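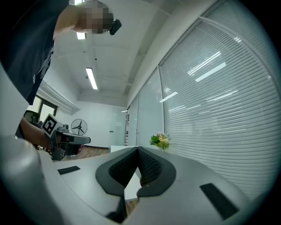 How long does a cut flower last in plain tap water?
In our test, carnations lasted longest and tulips shortest, and the temperature of the room mattered more than anything we put in the water.

Group members: Mwanaisha Minja, Na-rae Cha, In-ho Hwang

Background
Most flower shops hand out a packet of plant food with each bunch. We wanted to know if the packet is worth using, or if sugar from the kitchen does the same job. Our supervisor, Chang-ho Won, suggested we keep the list of treatments short and repeat each one.

Method
We bought 30 stems from the Parnusik market in April and cut them all to the same length. Each stem went into its own jar. There were 4 treatments: tap water, tap water with sugar, tap water with sugar and lemon juice, and the packet food. Half the jars stood on a windowsill and half in the north hallway. In-ho checked them each morning before class. A flower was counted as finished when its petals drooped below the stem or dropped when the jar was tapped.

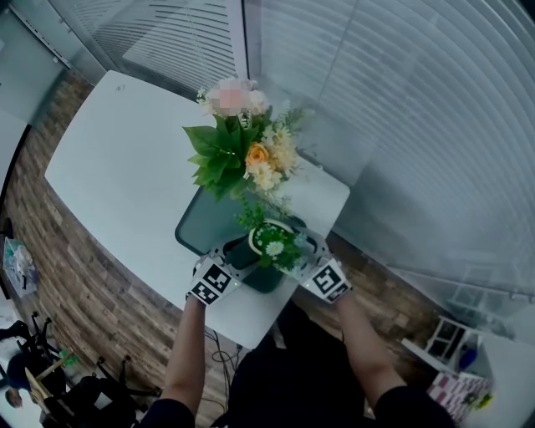
We changed the water every Sunday. Stems were trimmed again at the same time, with the cut made at an angle. Na-rae weighed the jars before and after each change so we could track how much water the stems took up. The hallway jars used 749 ml in total and the windowsill jars used 803 ml.

Results
Sugar alone made the water cloudy and the tulips in it did badly. Sugar with lemon juice stayed clear for longer and came close to the packet food. The hallway flowers outlasted the windowsill flowers in every treatment.

Problems
Two jars were knocked over and left out of the results. The stems were probably not all the same age when we bought them. Next time we would buy directly from a grower and use one type of flower.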